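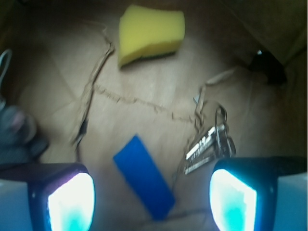 Blue block, yellow sponge, keys.

October 6, 2024

Best Sunday in ages! Sharada and I finally did the odds-and-ends sort we've been promising ourselves since the move to Calldale, and I loved every minute. It all goes into one place first, whatever it is, and then you fish things out and decide. Sponge next to keys, why not. I could do this every weekend (Sharada could not).

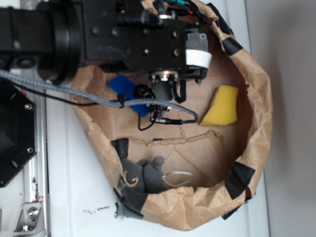 The brown paper bag, black tape on the rim.

I'm so fond of paper bags for this. You fold the top down and down again until it stands open by itself, and it doesn't matter a bit how crumpled it gets. Lavanya swears by shoeboxes, but I've never got on with a lid.

The keys are the great puzzle. I've a feeling one opens the shed at Wutham, so I'll ask Sudheer on the phone tomorrow.

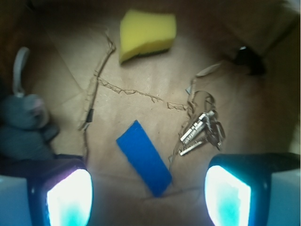 The sponge is going under the sink and the blue block can live on my desk, it's such a cheerful colour. We stopped for tea at 4 and then talked for 45 minutes about curtains!
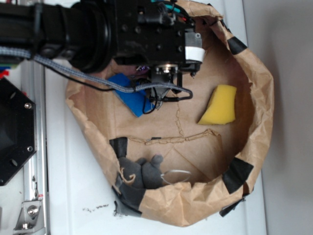
Grey soft toy at lower left, sponge over on the right.

I'm keeping the soft toy, of course I am. Hall drawer next week, if I can talk Sharada into it.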